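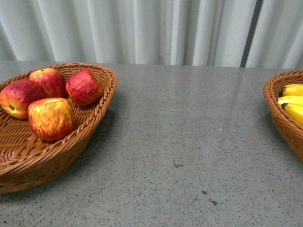
Gate closure times at Nulbridge: does the 15 minute rule mean door or desk?
Forum: Airports and Ground Handling
Started by apron_left

apron_left wrote:
Wednesday, April 13, 2022
Connected through Nulbridge on Magesa last week. Boarding pass said gate closes 15 minutes before departure. I reached the podium 17 minutes before by the gate display and was told the flight was closed. The jet bridge door was open and two passengers were still walking down it. The aircraft pushed back 3 minutes early.

Is "gate closes" defined anywhere as the time the agent stops scanning, the time the door is shut, or the time the load sheet is released? The contract of carriage uses all three terms and defines none of them.

tow_bar_77 wrote:
It is the time the agent finalizes the flight in the departure control system. The door is a separate event. Once the flight is finalized, your seat is either offloaded or given to standby, and reopening the flight means a new passenger count to the crew and possibly a revised load sheet. An open door tells you nothing except that the last scanned passengers have not reached the cabin.

If you were at the podium at 17, the agent finalized early. Magesa's handler there is Fesstead and they are measured on pushback time.

pleatfold wrote:
tow_bar_77, I disagree on the "separate event" part. At the stations I worked, the agent did not finalize until the door was ready to close, since we had too many cases of people scanned who then stood on the bridge with a stroller. Finalizing with passengers on the bridge was written up.

I would also check the clock. Podium displays at Nulbridge take their time from the building system. The agent's terminal does not. I have seen the two differ by more than a minute.

apron_left wrote:
The display and my phone agreed. I can't speak for the terminal.

For completeness: no checked bag, boarding pass already on my phone, passport verified at the first airport. There was no document check left to do. They rebooked me to the evening flight and gave me a voucher for Fimon, the snack place by gate 9, which closed before I got there. I ended up in the lounge with a day pass I paid for myself. 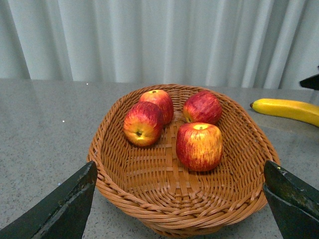 The lounge desk would not look at the booking either, and told me anything involving a missed connection goes through the handler. I filed the claim with Fesstead that night and again with Magesa the next morning. Reference number received from the second one only.

tow_bar_77 wrote:
Drop the Fesstead claim. Your contract is with the carrier. The handler has no obligation to answer you and in my experience will not.

On pleatfold's point, procedures differ by station. What I described is how it was done at mine, on a narrowbody with a single door in use. I accept that finalizing with people on the bridge is bad practice. It is still common.

kilo_stand wrote:
Two details that matter for the claim:

1. Ask for the event log, specifically the finalization time and your offload time. Give the flight number, the date and your sequence number. "Please investigate" gets you a form letter.

2. Say whether the two segments were on one ticket. If they were, and the inbound was late, the missed connection is theirs regardless of what the podium clock said.
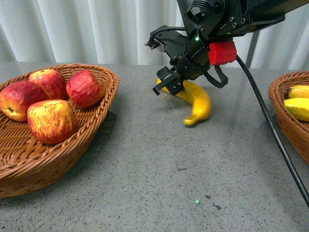

Jeptoo Mussa wrote:
I worked gates at Nulbridge until September. The local instruction was to stop accepting at 15 and finalize at 12. Stopping at 17 was not in the instruction, but agents did it when the onward crew was close to its duty limit – the supervisor would call it over the radio. That call is not in the log. The offload entry is, with a time and the agent's initials.

The two people on the bridge were probably already scanned. Nobody should have been scanned after you were refused, and if the log shows one, you have a strong case.

pleatfold wrote:
That matches what I remember, except that a radio call of that kind had to be noted in the flight remarks. Was that dropped?

Jeptoo Mussa wrote:
It was required on paper. I rarely saw it done.

apron_left wrote:
One ticket, inbound 22 minutes late on arrival. I have asked Magesa for the log with the sequence number included. The auto-reply gives a case number ending in 489 and no response time.

kilo_stand wrote:
Then lead with the late inbound and put the gate time second. You are arguing the harder point first. Keep the lounge receipt separate from the fare claim; they go to different desks.

tow_bar_77 wrote:
Agree with kilo_stand. I would leave the lounge pass out entirely. They issued a meal voucher and will say that covered it.

kilo_stand wrote:
A voucher for a place that was closed covers nothing. Include it.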